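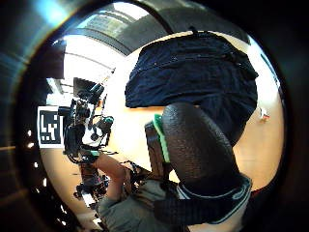 Can filled dumplings be frozen before they are boiled?

Most kinds freeze well uncooked, provided they are laid in a single layer on a floured tray until hard and only then put into bags. Potato fillings hold up better than fruit fillings, which tend to leak when they reach the pot.

Test Kitchen Diary, Flumville
February 14, 2019

The question printed at the head of this entry was received more often than any other after the last diary went out, and the kitchen has given most of the present week to it. Readers will recall that the winter program concerns pierogi and their relations, and that the dough was settled in the first two weeks. The remaining work is on fillings, storage and reheating.

Work began with the flour. The delivery from Okthorpe was from a new milling and took up noticeably more water than the sacks used in January. The standard dough, made to the card without any change, was stiff and tore at the fold. Water was added by the spoonful until the dough could be pressed with a thumb and would slowly fill the dent again. The card has been corrected to say this in words, as the amount will plainly differ from one sack to the next. Anyone who has copied the old card is asked to replace it.

Sour cream was kept in the dough. A version with water and oil alone was made for comparison and was easier to roll, but the cooked edge was chewy once it had cooled, and the pieces left over at the end of the morning were not pleasant to eat. The egg was left out of both. It gives a firmer piece that stands up to long boiling, which may suit a canteen, but at home the pieces are seldom boiled long enough for it to matter.

Four fillings were prepared: potato with farmer cheese and fried onion, sauerkraut with dried mushroom, ground cooked beef, and prune. The potato filling was made in the usual way, the potatoes being boiled in their skins, peeled while still warm and put through the ricer. The cheese was the dry kind sold under the Fernero label, which crumbles cleanly and gives up very little whey. The tub from the supermarket was tried as well and had to be drained overnight in cheesecloth. It was acceptable after draining, although it tasted flatter and needed more salt. Black pepper was increased in both. The earlier batches had been judged too mild by nearly everyone who tasted them.

The sauerkraut came from Głowacki, in the large pail. It is a coarse cut and quite sharp. It was rinsed once, squeezed by hand, chopped and cooked down slowly with onion and the soaked mushrooms until the pan was almost dry. The soaking liquid was strained through a coffee filter and added a little at a time. This filling cannot be hurried. A batch taken from the stove too early wept into the dough within the hour, and several of those pieces had to be thrown out before they reached the freezer. The note on the card now asks the cook to draw a spoon across the bottom of the pan and to see that no liquid runs back into the track.

The beef filling gave less trouble than expected. It was made from the meat left after Monday-style broth, as the older cookbooks advise, ground with fried onion and a piece of soaked roll. It was moist enough without any added fat. Some tasters found it plain. Marjoram was put into half of the bowl and was preferred, and it will go into the card as optional.

Prune was the weakest of the four. The prunes were simmered, pitted and filled whole, one to a piece. The flavor is good. After freezing, however, the syrup found its way through the fold on a good many of them, turned the water brown and left the dough with a gray and sticky skin. A thicker fold was attempted and helped a little. The kitchen's present advice is to make fruit pieces on the day they are wanted, or to freeze the filling alone.

Freezing trial

For the trial, 32 pieces of each filling were laid on trays lined with parchment and lightly floured. The trays went into the chest freezer uncovered. When the pieces were hard enough to knock together they were moved to bags, the air was pressed out, and the bags were marked with the filling and the date. One tray was left out of this order on purpose, the pieces being bagged soft, directly from the board. They froze into a block. It was possible to separate the pieces only by letting the block thaw, at which point the dough had turned to paste. That method is mentioned in a number of household books and should be avoided.

The bags were opened after 5 days. Half of the pieces were dropped into boiling salted water straight from the freezer, and half were thawed first in the refrigerator. Those boiled from frozen were better in every case. The thawed pieces stuck to the tray, and the undersides were wet. The difference was greatest with the sauerkraut. It should be noted that frozen pieces bring the water off the boil for some time, and a small pot will not recover quickly. A wide pot, well filled with water, and a modest number of pieces at once gave the best result. The pieces were stirred once, gently, with the back of a wooden spoon, and were cooked for a short while after they rose.

Parboiling before freezing was also examined. Many cooks prefer it, and the reasons are understandable: the pieces are sturdier, they can go directly from the bag to a frying pan, and they take up no time at the table. They must be cooled fully and coated in a little melted butter or oil, or they will cling. On the plate they are somewhat softer than pieces frozen raw. For pan-frying the kitchen has no strong preference between the two. For serving plain, with butter and onion, raw freezing is recommended.

A further bag will be kept for the long trial and opened later in the season. Readers who write to ask whether a bag from last winter is still good are advised for now that it is probably safe if it has stayed frozen, but that the dough is likely to have dried and cracked at the rim. A fuller answer will be given when the long trial is finished.

Onions

The topping was gone over again at the request of several readers who reported that theirs burned. Onions cut in thin half rings and put into very hot fat will color at the tips before the centers have softened. The kitchen used a medium dice, a moderate flame and a mixture of butter and oil, and salted the onions at the start. They took considerably longer than the printed time. The printed time was wrong and has been struck out.

Bacon was fried separately and added at the end. When it is cooked together with the onions the fat becomes too salty to pour over the potato pieces, which already carry salt in the filling, in the dough water and from the cheese.

Correspondence

A parish kitchen in Okthorpe wrote to say that it makes about 2,000 pieces for its winter sale and freezes all of them raw. Their dough is made with hot water and no sour cream, and they report that it rolls thinner and holds its shape in the bag. The kitchen has not tried hot water dough this winter. It has been added to the list, and the writers are thanked for sending their card, which was clear and complete apart from the oven setting for the crumbs.

Another reader asks whether wrappers bought for Asian dumplings may be used instead. They may. They are thinner and have no richness, and they must be sealed with water and watched closely in the pot. The potato filling should be made smoother, as any lump will push through. The result is a different dish and a perfectly respectable supper.

A third letter concerns dough left over after the filling has run out. It may be cut into small squares, boiled and dressed with butter and farmer cheese, or dropped into broth. It should not be kept overnight - it darkens and turns sour.

Stores and equipment

The second freezer was defrosted and the seal wiped down. The large rolling pin has a split near one handle and has been set aside. Seven trays were counted back into the rack. More parchment is needed, also marjoram, dried mushrooms and the wide freezer tape, as the narrow tape will not hold once it is cold. The next pail from Głowacki has been ordered in the fine cut for comparison.

The next session will take up hot water dough, and a lentil filling if the lentils arrive in time. The prune pieces left from the trial were fried in butter and eaten with sour cream at the close of the afternoon.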